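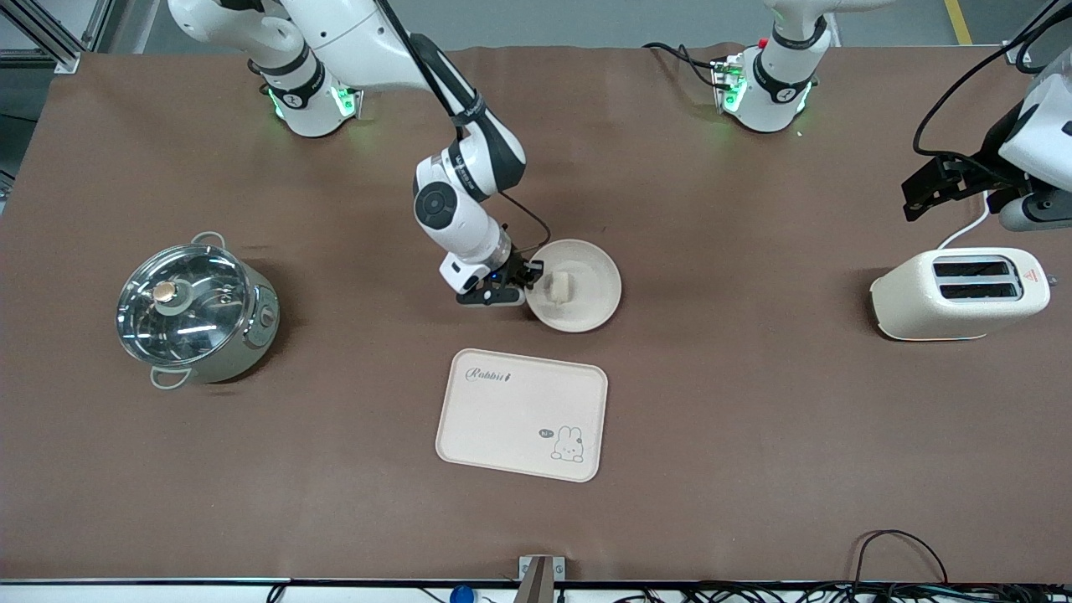
4. Setting up the canister filter

Applies to the Drirnine 634 and 634-L. Read section 3 (Choosing a place for the tank) before you begin. The filter must stand below the water line of the aquarium.

CAUTION: Unplug every electrical device in the tank, including the heater, before putting your hands in the water.

4.1 Preparing the canister

1. Release the two side clips and lift the motor head straight up.

2. Take out the media baskets. Remove the plastic bags from the carbon and the ceramic rings.

3. Rinse all media under cool tap water until the water runs clear. Do not use soap.

4. Put the baskets back in this order, from the bottom: coarse foam, ceramic rings, carbon, fine pad.

5. Check that the seal sits flat in its groove. Wipe off any grit, then close both clips together.

Note — If you are moving media from a filter already in use, rinse it in a bucket of tank water. Chlorine in tap water kills the bacteria living on it.

4.2 Connecting the hoses

1. Cut each hose to length with a sharp knife. Leave enough slack to pull the canister out of the cabinet.

2. Push the hose marked IN onto the intake pipe and tighten the collar by hand.

3. Repeat for the hose marked OUT and the spray bar.

4. Set the spray bar just under the surface. For tanks with bettas or other long-finned fish, turn the holes toward the back glass to slow the current.

CAUTION: Form a drip loop in the power cord so that its lowest point hangs below the outlet.

4.3 Starting the filter

1. Open both valves and press the primer until water flows into the canister.

2. Wait for the canister to fill, then plug it in. Rattling is normal while trapped air escapes. Tilt the canister gently from side to side to help it along.

3. If the rattling has not stopped after five minutes, unplug the filter and go to section 7.

4. Dry all joints with a paper towel and check them again after an hour.

Run the filter day and night. Do not add a full stock of fish to a new tank; see section 5 for water testing.

Section revised October 31, 2019 — B. Gallegos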